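Bench notebook, small cabinet
Jun 3, 2025

Good day on the cabinet! I finally stopped fussing with the finish on the top and gave the drawers the whole afternoon, and I'm so glad I did. Writing this up while my hands still remember how it all felt, and so Fernanda can pick it up if she gets to the bench before me.

Where we left it: the lower drawer dragged for the last third of its travel, then let go with a jerk. Yi-an was sure it was the runner. I was sure it was the side wall bowing in. We were both a little right, which is annoying but also kind of great, as each fix was small.

First job was the handle. The black rod had worked itself slack again, so I took it off, cleaned out the screw holes, packed them with slivers and glue, and put it back on. Left it clamped over lunch. It feels like part of the drawer now. I love this handle shape — you can hook two fingers behind it from any angle and there's no sharp spot anywhere on it.
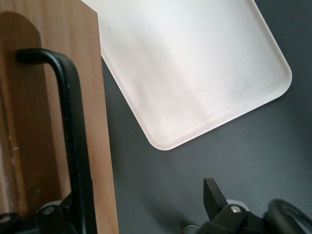 Then the side wall. Took four passes off it with the block plane, very light, checking the fit after each one. Stopped when a strip of notebook paper would slide down the gap the whole way without catching. I could have gone further but I've ruined a drawer that way before (the Mendes chest, December, let's not talk about it).

Runner next. Yi-an's theory was a ridge of dried glue at the back and sure enough, there it was, hard as a pebble. Scraped it flat, sanded with 220, then rubbed paste wax along the full length. I used the Ternen wax first and it went on gummy, so I wiped that off and switched to the Ruleo. Much nicer. Goes on thin, buffs up in a minute, smells like oranges.

What a difference. Before, I had to hold the cabinet down with my other hand to get the drawer moving. After waxing, it starts easy and keeps the same feel all the way out. I must have opened and shut it for ten minutes straight just because it was fun.
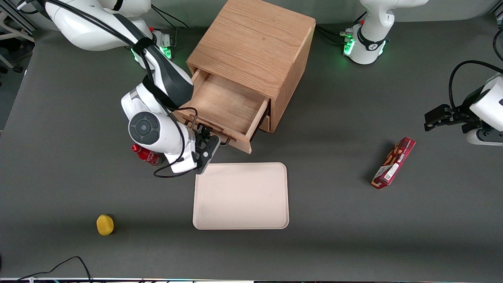
Numbers for the file: drawer travel is now 129 mm before it hits the stop, and the overhang at the front is 21 mm on the left and the same on the right. It was never even before! I measured it twice and then made Yi-an measure it too.

Fernanda's question from last week was whether the drawer tips when it's most of the way out. It does, a bit. There's a droop at the front that you feel more than see. She thinks a thin kicker strip above the side walls would cure it and I think she's right. Oak offcuts are in the bin under the window, there should be a couple long enough.

One thing to watch: the pale tray marks easily. I'd like to keep it for sorting screws and small parts, but let's not drag the cabinet across it.
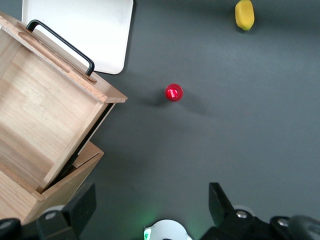 The grain on this wood keeps surprising me. I wiped the drawer floor with a barely damp rag to lift the dust and the lines came right up, long and straight, lovely stuff. I'm now dead set against staining the inside. A thin coat of the Plesora oil at most, and I'd want to try it on scrap first to see how yellow it goes.

To do:
Kicker strip for the lower drawer, Fernanda to cut, me to fit
Same wax on the upper drawer
Oil test on scrap, two coats on one half and one on the other
Check the handle screws again after a week of use
Order more 220, we're down to the last sheet

Yi-an wants to try a leather pad on the drawer stop so it closes with a softer sound. I like the knock it makes now, but I said I'd listen to both.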